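Queridos leitores, maio chegou e com ele a época em que a associação Lema arruma a casa. Este ano calhou-nos a nós, os do arquivo, e confesso que andava a adiar a tarefa desde o inverno (quem me conhece sabe como sou com papéis antigos!). São 41 caixas de cartas, programas de festas e atas do antigo clube de leitura Clavilum, e queremos que tudo possa ser consultado em casa, com calma e uma chávena de chá ao lado.

O Otis Kowalczyk aceitou coordenar a digitalização, e que paciência a dele – passa as tardes a alisar folhas dobradas e a decifrar caligrafias que mais parecem renda. Já temos cerca de 200 páginas prontas, quase todas da correspondência com os leitores de Virkwood.

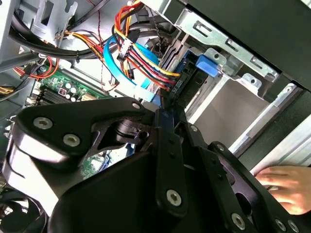

Entre as cartas há de tudo: pedidos de livros emprestados, receitas de marmelada, uma longa zanga sobre o final de um romance que durou, pelas datas, dois invernos inteiros. A minha preferida é a de uma senhora que devolve um volume com cinco anos de atraso e manda junto um ramo de alfazema seca, ainda com um resto de cheiro.

Os ficheiros vão ficando guardados em duas cópias, uma na sede e outra na biblioteca de Gevau, que nos cedeu espaço com muita simpatia. Quem preferir um computador de secretária ao telemóvel lerá melhor as letras miudinhas, e na sede haverá sempre alguém para dar uma ajuda a quem se atrapalhe com estas coisas.

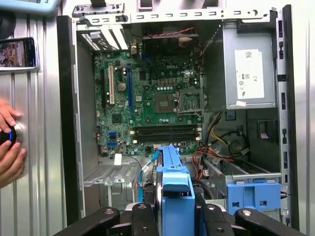

## Como podem ajudar

Se têm em casa cartas ou fotografias do Clavilum, tragam-nas à sede a partir das 15 horas. Digitalizamos e devolvemos no próprio dia, até 30 folhas por pessoa. E se reconhecerem a letra de um avô ou de uma tia, escrevam-nos a contar – temos tantas cartas assinadas só com iniciais!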